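Allel Housing Office Extends Kitchen Renewal Grants Through March

2022-12-29

The Allel Housing Office has extended the application period for its kitchen renewal grants to the end of March. The program was due to close with the calendar year. Households that have already applied do not need to submit a new form.

The office received 166 applications in the first round and approved 13 of them before the winter recess. The remaining files are under review, and applicants will be informed of the decision by letter. Applications are handled in the order in which they arrive.

Grants of up to 500 dollars per household are available to owners and long-term tenants in the Khunthong and Amero districts. The money may be used for cabinets, counters, sinks and fixed lighting. Freestanding appliances are not covered - this includes refrigerators and stoves, even when they are replaced as part of a larger project. Tenants must attach the written consent of the property owner.

Under the revised rules, an applicant may now submit 2 price quotes in place of the three required earlier. The office made the change after a number of residents in Amero reported difficulty in finding contractors willing to bid on small jobs. Work that began before an application was filed remains ineligible.

Payment is made after the work is complete and the receipts have been checked. Nitix, which manages the online application system for the office, will carry out maintenance on the site during the first week of the new year. Forms saved as drafts will be kept during that time. Paper forms remain available at the front desk in Khunthong and may be returned by mail or in person.

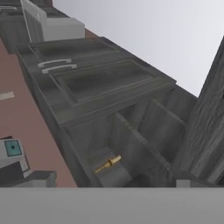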